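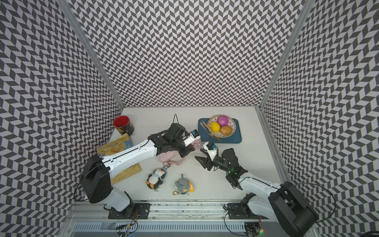 Notebook home Previous entry Next entry Index Search

August, Sunday, started 9:40 am

Dye trials, madder on cotton, continued

Picked up where I left off with the aluminum acetate batch. The first skeins came out patchy at the tie points, so this time I retied everything in loose figure eights before scouring. Scour was soda ash and a little neutral soap, simmered for two hours. The water went the color of weak tea, as usual with the unbleached yarn. Changed the water once and kept going until it stayed mostly clear.

Mordant bath mixed in the tall steel pot. Yarn in at hand-warm, left to sit with a plate on top to keep it under. I turned it every time I walked past, which was not often enough during the first hour. Squeezed out, hung on the back rail, no rinse yet. The rail drips on the left side of the bench, so move the paper before hanging anything there. I lost half a page of the last entry that way.

Madder is from the new sack from Kapoor. It is ground finer than the old stuff and it clumps. Wetting it out in a jar first with cool water and shaking works better than tipping it straight in. Strained through the old pillowcase, then put the grounds back in a sock and hung the sock in the pot. Total liquor 23 liters in the big vessel.

Temperature is where I keep going wrong. Anything much over a slow steam and the browns come up and flatten the red. The ring on the small burner will not hold low enough with the big pot on it, so I ended up turning it on and off by hand and writing the times on the wall card. Tavion Okafor has a controller left over from the wax tank and says it can be wired to a plug-in hot plate. Ask him again, he forgot last time.

Chalk: the tap water is soft and madder wants calcium. Added 8 grams of chalk to the second pot and none to the first, everything else the same. By noon the difference was already plain in the liquor. The pot with chalk was a clear brick red and the other was more of an orange. Will not judge the yarn until it is rinsed and dried out of the sun.

12:50 pm. Lunch, heat off, pots left to cool with the yarn in.

Weighed out the dry yarn for the next run while waiting. The shelf stock comes to 1,168 grams, short of what I need for the full set of gradations. Either drop the two palest steps or order more from Brirel. I would like to stay with the same lot because the last change of lot took the dye differently and I had to redo the sample card. Put it on the order list with a question mark.

Afternoon notes

Pulled one skein from each pot at 3 pm and rinsed. The pot without chalk bled a lot. The chalk pot bled some, mostly fine powder from the grind, so the sock is not tight enough. Try a double layer next time or go back to the coarser grind. Rinsed until clear, then a short soap bath, then rinsed again.

The tie points are better. There is still one pale ring on the second skein where I must have pulled the knot tight without thinking.

Iron after-bath on a short length only. A pinch in warm water, yarn in and moved the whole time, out as soon as it shifted. Went to a dull plum. Nice enough, but it makes the cotton feel harsh, and the same thing happened with the Tundon warp last winter. Keep iron for trim and small pieces.

To do
- cut swatches for light test, half under card, tape in the south window
- label the chalk and no-chalk skeins before they get mixed up on the rail
- exhaust bath: put the Amamau scraps in overnight for a pale coral
- clean the strainer, it still has weld in it from July
- ask Tavion about the controller
- thermometer reads high against the kitchen one, check both in boiling water

Left the exhaust bath covered and the back window open a hand's width. Burners off and unplugged at 5:15.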